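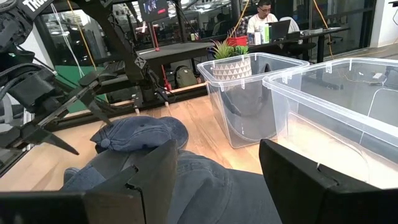 第5章 衣類を分ける、しまう

この章で学ぶこと
・分ける前に机の上を整える理由
・素材、用途、季節という三つの見方
・ふた付きと浅型、収納容器の選び方
・しまったあとの見直し

洗濯物をたたむところまでは前の章で練習しましたね。きれいにたためるようになると、それだけでずいぶん気分のよいものですが、さて、そのたたんだものをどこへ置きましょうか。椅子の背にかけておいて、翌朝にはまた着てしまう、という方も多いのではないかと思います(筆者も学生のころはずっとそうでした)。この章では、衣類を仲間ごとに分け、容器に入れ、あとで迷わずに取り出せるようにするまでを、少しゆっくりめに見ていきます。

例として、青いデニムの服と青い帽子を思い浮かべてみてください。色だけを見ればよく似ていますから、同じ箱に入れたくなるのも無理はありません。けれどもデニムはたたんで重ねられますし、多少の重みがかかってもあまり困らないのに対して、つばのある帽子は、上に物をのせると形がくずれてしまいます。洗い方も違えば、使う場面も違います。色でそろえた棚は見た目にはたいへん美しいのですが、毎日の暮らしのなかでは、素材と使い道で分けておくほうが長続きするようです。

透明な収納容器は、初めて整理に取り組む方にとくにおすすめしたい道具です。ふたを開けなくても、濃い灰色の布が入っているな、というくらいのことは外からわかりますから、探しものの時間がぐっと短くなります。ただし、見えるからといって札を省いてよいわけではありません。黒っぽい布というのは、たたんでしまうと上着なのか膝掛けなのか、本人にさえ見分けがつかないことがあるのです。札の書き方は5.3節で取り上げます。

もうひとつ、作業を始める前にぜひ守っていただきたいことがあります。机の上を一度拭いて、衣類を広げる場所と、分け終えたものを置く場所を決めておくことです。容器は利き手の側に寄せておくと、腕を何度も交差させずにすみます。狭い机でもかまいません。幅50センチの空きがあれば、シャツ一枚は楽に広げられますし、足りなければ半分に折ってから見ればよいのです。

本書の実習ノートを監修してくださったグンネル・セーテルさんは、一度に扱う枚数を19枚までと決めていらっしゃるそうです。それより多いと後半の判断が雑になるから、とのことでした。読者のみなさんは、まず引き出しひとつ分から始めてみてください。途中でお茶を飲んでも、好きな音楽をかけても、もちろんかまいません。どうしても行き先の決まらない服が出てきたら、「保留」の容器に入れて先へ進みましょう。2月の衣替え前の点検で、もう一度手に取って考えれば十分間に合います。

用語メモ
仮置き:分類の途中で、衣類を一時的に置いておくこと。またはその場所。
保留箱:残すかどうかをすぐに決められない衣類を入れる容器。中身の見直し時期を札に書いておく。

考えてみましょう
ふだん使っている帽子を、いまどこに置いていますか。その場所を選んだわけを、家族や友人に話してみてください。

5.1 机の上の準備
まず、作業に使う机から、衣類と関係のないものをいったん別の場所へ移します。文房具や書類が残っていると、気づかないうちに服と一緒に箱へ入ってしまうことがあるからです。移し終えたら乾いた布で表面を拭き、最初の一枚を手に取りましょう。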